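Andor Kerekes Would Like You to Stop Asking About the Lighthouse

Andor Kerekes has drawn 601 pages of fan comics about a video game he claims to be bad at. "I've finished Lirstead once," he told me over a call that dropped twice. "Once! And I got the ending where everyone moves away."

For anyone who wandered in from elsewhere, Lirstead is the slow little island game in which you inherit a ferry and spend most of your time being lied to by its passengers. The fandom is small, polite and capable of arguing about tide tables for an entire weekend. Kerekes, who posts as Kurkix, has been its most reliable cartoonist for years, and his strip "Third Crossing" is the reason half of the forum regulars use a seagull as their avatar.

The name, he says, has no meaning. "I was fourteen and wanted something with two K's in it. Now there are adults who call me Kurk on the phone. My dentist knows."

He started drawing the strip after a single line of dialogue from Hosen, the ticket inspector, who tells you on your first trip that he used to have a brother and then never brings it up again. Most players click past. Kerekes wrote forty pages about the brother before he'd left the first harbor.

"People kept telling me it gets explained later," he said. "It doesn't. I asked around. He says it, and then he checks your ticket for the rest of the game. I thought that was the funniest and saddest thing I'd ever seen, and I had homework, so of course I drew that."

Then there's the lighthouse. In the game it's a locked door with a lamp on top. In "Third Crossing" it has been locked for 398 pages, and readers have opinions. Sorcha Breathnach, who moderates the comic's discussion board, keeps a pinned thread of theories and has closed it three times for bad behavior. "Somebody posted floor plans," she told me. "Somebody else posted corrections to the floor plans. I went to bed and when I got up they were both banned, and I don't remember doing it."

I asked Kerekes whether he knew what was inside.

"I did," he said. "Then a reader guessed it, so I changed it. Then somebody guessed the new one. At this point I think it might be a lamp."

His process, if that's the word, is a mess. He letters before he draws, which he knows is backward. He works on printer paper because good paper makes him nervous. Backgrounds go in last, and the harbor town has moved its church twice as a result. Marthinus Modise, who has colored the strip since the second chapter, gets the pages in batches with notes like "evening, but a rude evening."

"I've learned to read them," Modise wrote in an email. "A rude evening is mostly orange."

The two have never met in person. They had planned to share a table at a convention in May, which won't be happening now, and Kerekes is left with a box of enamel seagulls under his desk. He's mailing them to anyone who covers postage and, so far, has put the wrong number of stamps on every envelope.

He is cagey about the rumored sequel and suspicious of anyone who isn't. Eamon Hegarty's well-loved guide to the Ó Conaill family tree (the ferry's original owners, and the cause of most of your problems) predicts a second island. Kerekes would prefer they left it alone. "If they explain Hosen's brother, I have to throw out my whole personality," he said. "I'm not ready. I only have the one."

Does he ever want to make something of his own, with no ferry in it? He does, and he has three pages of it, and it's set on a bus.

"It's very different," he said. "There's a man who checks the tickets."

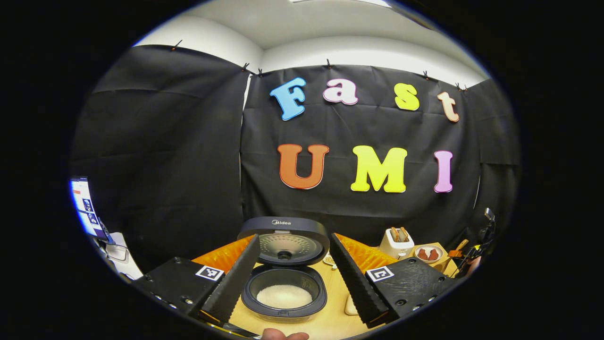

He sent me the first bus page after we hung up, with the lettering done and the people missing. I liked it a lot. The next chapter of "Third Crossing" goes up when Modise has finished a long scene at the dock, which the notes describe as "noon, but embarrassed." Comments will be open until Breathnach closes them.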